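Time to pack the phone — a well-packed box is a joy to open!

1. Lay the phone face down on the table, with the box, tray and small lid close by.
2. Lift the brown paper insert and check underneath for small parts.

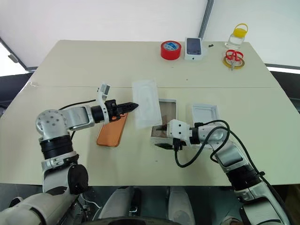 3. Press the insert flat, then lower the white tray in, recess facing up. Love that snug fit!

> **Caution:** Never force a corner. Thin plastic folds easily.
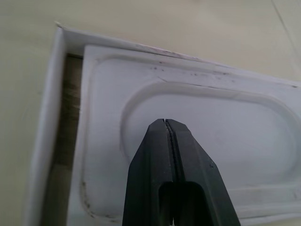 **Closing up**

4. Set the phone in the recess and slide the lid on slowly.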